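Recording Two-Arm Demonstrations: A Guide for New Members of the Robot Club

Written by Babak Ahmadpour, with corrections from Pramila Kushwaha

This guide is for students who join our club in November and want to help with the assembly project. The task of this year is putting together a light rack from white plastic parts and long poles. Two arms must work together, and the person who drives them must practice before the recordings are useful. Please read all steps one time before you switch on anything.

What you need

The two-arm station, the laptop named Nishad, the rack parts, and the black cloth from the cabinet. Also the log book. If the log book is missing, ask Modupe Ojo.

Step 1. Prepare the table

Put the black cloth over the whole table. Small wrinkles are not a problem, but a big fold under the base will make it rock when the arm pushes. Lay the base flat. Keep the loose tubes on the right side, parallel to each other, with a space between them where the gripper jaws can enter.

Step 2. Check the cables

Move both arms slowly by hand control from the rest position to the middle of the table. Look at the cable of each gripper during this movement. It should make a loose loop along the arm. In our first week we pulled one cable out of its plug because it was caught under a joint, and the repair took us two evenings.

Step 3. Start the session

Open Prokbridge on the laptop and choose your own name. Set the speed limit to 40 percent. Gayan Howlader made this limit for beginners and you can ask him to raise it when you have finished your practice episodes. Each episode should begin from the same rest position.

Step 4. Bring the pole to the base

Drive with both hands, and do not hurry. The left gripper stays close to the base and the right gripper controls the lower end of the pole. A long pole is difficult because a very small turn at the gripper becomes a large swing at the top. Keep your eyes on the lower end, and let your partner watch the top for you. If the partner says stop, you stop, and you wait until the pole is quiet again.
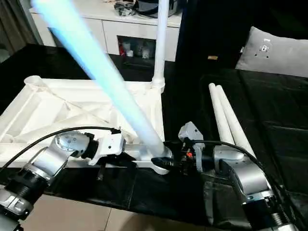 Step 5. Set the pole upright

Turn the pole slowly until it is in line with its place in the base. Then lower it. When you feel that it does not go in, go back a little and try again with a different angle. Do not press harder, the plastic can crack. A second try inside the same episode is allowed and we keep it in the data. Only when a part falls on the floor you must end the episode and mark it as failed.

Step 6. Save and label

Press save, then write one line in the log book: your name, the part you worked on, and the result. Use the words from the list inside the cover, for example "pole seated" or "pole dropped". Last year everybody wrote in a different style and Sverre Tangen had to read 400 episodes again to make the labels equal.

Common problems

The gripper opens too late. Check the battery of the hand controller first.

The picture on the laptop is frozen. Close Prokbridge, wait until the light on the station becomes green, and open it again. The episode before the freeze is usually saved.

The base slides on the cloth. Pull the cloth tight at the front edge and place the base again. Do not use tape, it leaves glue on the plastic.

Our goal is 1000 good episodes before the spring meeting. Free practice times are written on the door of the club room.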